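Miltetti > Forums > Baking and Breads > Quick breads and loaf cakes

Date loaf sinking in the middle, every single time

Posted April 3, 2025 by Trygve Bråten

Right, I need some help before I give up and buy one from the shop. I've been making the same date and ginger loaf for years, from a recipe my aunt wrote on the back of an envelope, and it never gave me any bother. Then we moved to Abu Hammour and now the middle drops like a stone every time I bake it. The edges are lovely, the top goes a good dark brown, and then there's a great trench down the centre with a stodgy line under it.

What goes in: 233 g chopped dates, a mug of boiling water, a teaspoon of bicarb, 341 g self-raising flour, butter the size of an egg (aunt's words), dark sugar, two eggs, and a lot of ground ginger. Soak the dates with the bicarb, rub the butter into the flour, mix the lot, into a loaf tin for an hour at 170.

The oven here is a Gikex that came with the flat. I've never owned one before and the dial has most of its numbers rubbed off, so I'm partly guessing. Any ideas very welcome!

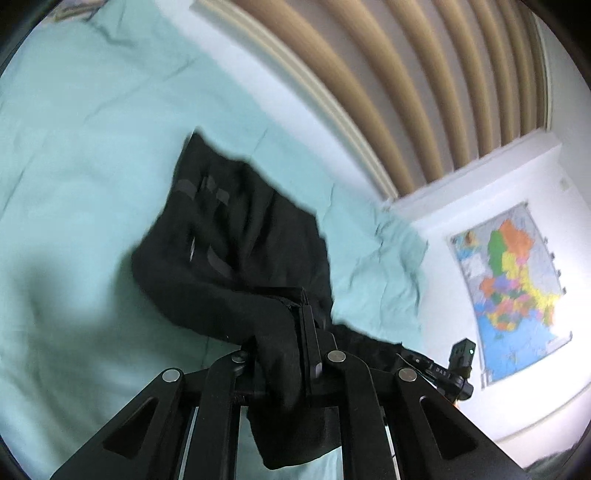

Replies (8)

crumbly_jo
Bicarb AND self-raising? That's your trouble, I'd put money on it. Too much raising agent and the loaf shoots up before the middle has set, then falls back down. Swap to plain flour with one teaspoon of baking powder, keep the bicarb in the dates because it softens the skins, and see how you get on.

I did the same thing with a banana loaf for months and blamed the tin, the bananas and my husband opening the oven door.

oldmixingbowl
Sorry Jo, I don't agree. He says it worked for years with exactly that recipe. The flour hasn't changed its mind, the oven has. Get an oven thermometer, they cost next to nothing, hang it on the middle shelf and leave it for twenty minutes before you look. Mine was out by a mile when I finally checked. If the outside is dark and the middle is raw then it's running too hot, simple as that.

crumbly_jo
The flour very well might have changed if he's moved country! Self-raising isn't the same everywhere. Some brands have a lot more raising agent in, and some have salt as well. I'm not saying the oven is innocent, I'm saying it's a daft recipe to begin with and he's been lucky.

Trygve Bråten
Steady on, that's my aunt's daft recipe :)

But you may both have a point. The flour is different, yes. I used to get the stuff in the green bag and there's no sign of it here, so I've been buying Iltar self-raising from the shop on the corner. I hadn't given it a thought. And I did borrow a thermometer from a neighbour this afternoon. With the dial where I think 170 is, it read just over 190. So oldmixingbowl gets a biscuit.

I'm going to do one loaf at a proper 170 with the same flour and change nothing else. If I change everything at once I'll never know which it was. I've got dates soaking as I type and the kitchen smells like Christmas already — the ginger is mostly my fault, I tipped the jar. 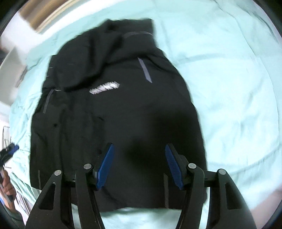 While they soak, another question. Do you lot leave the date water to go completely cold before it meets the eggs? My aunt's envelope just says "wait a bit". I usually manage ten minutes and then get impatient, and now I'm wondering if warm water is setting the bicarb and the flour off too early.

pudding_lane
I leave mine until I can hold a finger in it comfortably. Lukewarm is fine. Stone cold and the butter goes into little hard bits, well, it does in mine, but I melt my butter into the dates so I'm not really doing your recipe at all. Try melting it in, by the way, it's so much less faff than rubbing in and the crumb is stickier.

What size tin are you using? That's a lot of flour for a two pound tin once you add the dates. I'd want it no more than two thirds full. Anything left over can go in muffin cases, and you get to eat those while you wait for the loaf, so everybody's happy!

oldmixingbowl
Rubbed in is better. Melted butter makes it heavy.

pudding_lane
Heavy is what I like in a date loaf! It's meant to sit in a tin for three days and be sliced with butter on. If I wanted it light I'd make a sponge.

Trygve Bråten
It's out. Proper 170, an hour and ten minutes, foil over the top for the last bit. There's still a dip but it's a little one, more of a dimple than a trench, and the skewer came out clean from the middle for the first time since we got here. I measured the tin too and pudding_lane is right, it was fuller than it should be. I think it's my old small one and the big one never got unpacked.

So next go is plain flour and baking powder, Jo's way, in a bigger tin if I can find it. Then I'll try the melted butter and you can all argue about that. It's cooling on the rack now and I'm supposed to leave it until tomorrow. I've had the end off already.

Thread viewed 1,058 times

Contact Miltetti | © Miltetti Forums | Back to top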